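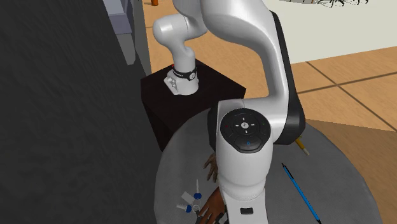
Round gray table, rendered view

Home Ask Topics Members Sign in

Search this site Go

How do I get water rings off a round table with a painted top?

Posted in Furniture & Finishes, April

I bought a second-hand round table from a seller in Dunia. The top is painted a flat gray and there are 3 pale rings where someone put down hot mugs. I have wiped it with dish soap and warm water – no change. I don't want to repaint the whole top if I can avoid it. The seller thought it had a coat of Flastano wax over the paint but wasn't sure. What should I try first?

Tobias Rosenthal

Halina Żak
Pale rings are usually moisture caught in the wax or clear coat. Put a dry cotton cloth over the ring and go over it with an iron on low, no steam, a few seconds at a time. Lift the cloth and check every time. If the ring fades, keep going, then let the top cool and buff it. If the wax comes off in patches, strip all of it with mineral spirits and put on a new thin coat. Test under the rim first – some paints go shiny when you rub them.

okby_user177
just sand it. 100 grit then paint over

Ghiță
I would not start with 100 grit on a painted top, it leaves scratches you will see through the new coat. The iron worked on two of mine. The third ring was in the paint itself and I had to repaint.

Related
Removing candle wax from a tablecloth
Can you put wax over chalk paint?
Wobbly pedestal table, one foot short
Best felt pads for tile floors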